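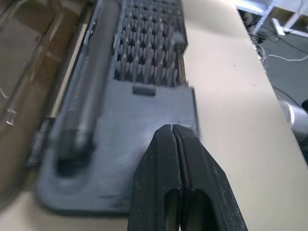 Wrist camera view, fingers closed at the tray surface.

September
By Nuanchan Saengthong

Skunel contact planner: frequently asked questions

Which grippers does the planner support?
Any parallel two-finger gripper with a position readout. Finger geometry is loaded from the cell description file. If you change the fingers, regenerate the collision meshes before the next run.

Why does the planner report contact before the fingers reach the target?
The default contact threshold is set for rigid parts. Thin plastic mouldings flex and rebound, and the estimator reads the rebound as a second contact. Raise contact_window to 50 ms and check the log again.

Can it segment translucent parts?
Partly. Depth returns on tinted plastic are sparse, and the Fludard perception module fills the gaps from the rim outward. Highlights along a glossy rim can split one part into two labels. Set merge_rims to true, and keep the colour threshold at its default until you have looked at the masks. 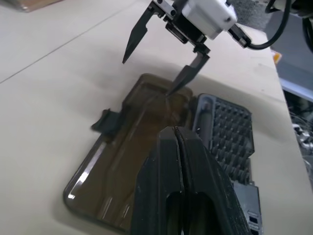
The same setting helps when a translucent part lies against an opaque one. With it off, the shared edge is often assigned to whichever part was labelled first, and grasp candidates end up on the wrong side.

How are spiked or ribbed surfaces handled?
As a height field. The planner does not model single spikes. It fits a plane through the tips and excludes the region from grasp sampling. Version 3 lets you override this per object with allow_textured.

Do both arms share one planning scene?
Yes, in the Ridgeway configuration. Each arm's links are obstacles for the other. Joint states older than 79 ms are rejected and motion stops. Most stops of this kind come from unsynchronised clocks, so check those before you change the limit.

Why does the self-filter remove part of the object?
The fingers take up much of the wrist view and the filter pads their outline. Reduce self_filter_pad in small steps. Too little padding leaves finger pixels in the object mask.

Where do I report a fault?
Send the run log and cell description file to Ruairí Ní Bhriain at Pridelley. Include the planner version.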